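Skernine Builders Board > Two-arm setups > Faults and fixes

Thread: Cloth folding cell dropped its arm, vendor says "user error"

baltport_bench
Started May 12, 2019

We've had a two-arm folding cell running at the Baltport shop for 26 shifts. Basket on one side, arms take a cloth, spread it, fold it, stack it. Last week the right arm went limp in the middle of a pull. No alarm, no stop, it just let go of its own weight and came down on the tabletop. The left arm kept right on going for several seconds with its half of the cloth.

Groter, who sold us the controller, looked at the log and wrote back that we had "exceeded normal load." The load was a towel.
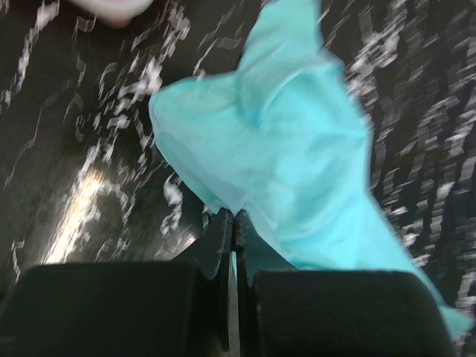

I'm not buying it. The log shows motor current on the shoulder joint climbing for 18 seconds before the drop, and nothing in the software did a thing about it. If there's an overload limit in there I'd like to know what it's for. I asked for the number it trips at and got a link to the brochure.

What I want to know is whether anyone else has seen one arm quit and the other carry on.

pinchpoint
Yes, on a different controller. Ours was a cable. The connector had worked loose from the arm swinging past it all day and the joint lost power for a blink. When power came back it was sitting in idle and stayed there.

Before you go to war with Groter, check your cable runs and the clamp. If the base can rock even a little, the arm fights itself on every move and the current goes up just like you describe.

baltport_bench
Clamp was the first thing I put a wrench on. It was tight. I went over the connectors too and couldn't get a dropout by wiggling them, for what that's worth.

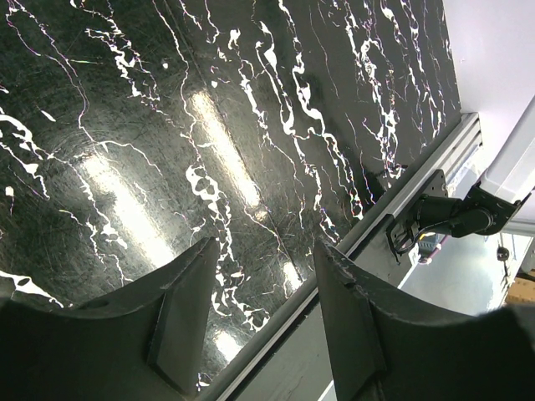 Bracket and joint at the table rail, gripper open.

There are scratches and swirls in the black top, but I can't say which ones came from the drop and which were there already, so I'm not going to claim any of them as evidence.

greasemonk50
"Couldn't get a dropout by wiggling" means very little. You're wiggling it with the arm parked. Do it under motion, or log the supply voltage at the far end of the chain.

Also, a towel can be plenty of load. Two arms holding one piece of cloth are tied together. If the left thinks the cloth is longer than it is, it pulls, the right pulls back, and now each motor is holding against the other one. The weight of the towel has nothing to do with it. I hate to say it but Groter may have a point.

baltport_bench
They may have half of one. If two arms pulling on one cloth is "exceeding normal load," then they sold a two-arm folding kit that can't fold with two arms.

greasemonk50
Didn't say it was a good product.

halfstitch
What does your layout look like? How far apart are the arms, and does the second one ever have to reach across?

baltport_bench
Bases are at the front, one on each side, cloth goes between them. Laundry basket at the back left, finished stack at the back right. The left one does the long reach to the basket, which is why I find it odd that the right one quit.

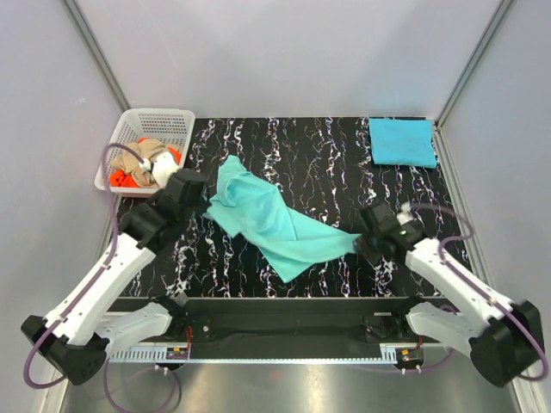 Our cables loop along the outside of the arms. I left slack on purpose. Maybe too much, I'll grant pinchpoint that.

halfstitch
Slack is fine as long as it can't snag. I'd be more worried about the missing stop. Whatever made the joint quit, the other arm should have frozen the same instant. Is there anything linking the two?

baltport_bench
According to the manual, yes, a "paired stop." According to my table, no. I pulled power on the right arm on purpose this morning with nothing in the grippers and the left finished its move. Did it again, same result.

pinchpoint
OK, that changes my mind. Cable or no cable, that's a safety fault. Pull the plug at the end of the day and keep hands out of there until it's sorted. Is your e-stop hardwired or does it go through the same software?

baltport_bench
E-stop cuts the main supply to both arms, I tested that too. It means both of them fall. A falling arm with fingers under it is not much better than a moving one.

grabowska_fan
We have the Grabowska controller and the paired stop works. Never had a problem in 546 hours. Maybe just switch?

greasemonk50
Have you pulled the power on one arm to see, or has it just never come up?

grabowska_fan
It has never come up.

greasemonk50
Right.

baltport_bench
Update. I logged supply voltage under motion like greasemonk50 wanted. No dips. What I did get was current on the shoulder going up whenever the gripper has hold of a bunched-up fold and the other arm tries to straighten the cloth. 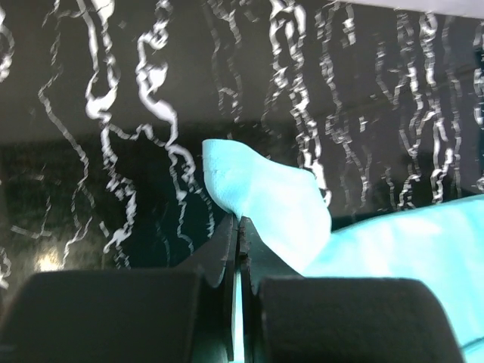

So it's pulling against itself, and greasemonk50 was right about that part. I've cut the pull speed by 50 percent and the peaks are lower. I don't count that as a fix. The thing still has no working paired stop, and slower only means it takes longer to get into trouble.

Groter now says a firmware update is due in July. They said it without admitting there's anything to update.

halfstitch
Did they put the July part in writing?

baltport_bench
Phone call.

greasemonk50
Send them an email repeating what they said and ask them to correct it if it's wrong. And hang a relay between the two supplies in the meantime, with something soft on the table for when they both come down.

baltport_bench
Email sent. Relay is on order. Cell stays off until it's in.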